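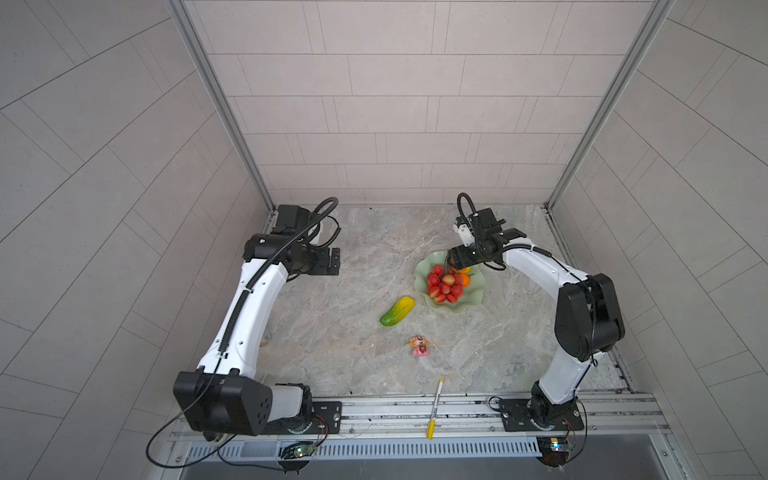
2. Sorting and laying out small table objects

Student project report, Saarela workshop course
December

2.1 Aim

The project compared ways of laying out mixed small objects on a tabletop so that each can be picked out without disturbing its neighbours. Play food, a ruffled dish, a figurine and stationery were chosen as a fair spread of shapes: round, long, flat and irregular.

2.2 Surface and objects

The work surface has a pale grey-beige marble pattern. Light objects stand out less against it than strong colours do, and this affected the choice of items. Red fruits are grouped in a pale green dish with a wavy rim, right of centre. A toy cabbage, yellow at one end and green at the other, lies diagonally to the left of the dish. The pink figurine is placed below the cabbage, and a yellow marker pen lies near the front edge with its cap end on the rail.

2.3 Method

Each layout was set by hand from a sheet drawn up in Akov, the course drawing package. One of us then moved every object to its target place and the other kept the time. A run was void if any object outside the dish rolled or tipped. Over 7 sessions we logged 36 layouts, and 1027 separate moves were entered in the Prinberg log sheet.

2.4 Results

Piled fruit gave the most trouble. Lifting one piece often shifted those beside it — worst where the pile leant on the rim. The cabbage was easiest when gripped across its narrow side. The marker rolled on the bare surface in early runs, so later sheets had it touching the rail.

Two layouts were repeated after the sheet was found to be printed at the wrong scale. Both sets of times are kept in the appendix.

2.5 Further work

A deeper dish should be tried, and a matt cover over the surface.

Contact: Drultetti project office | Copyright the authors | Back to top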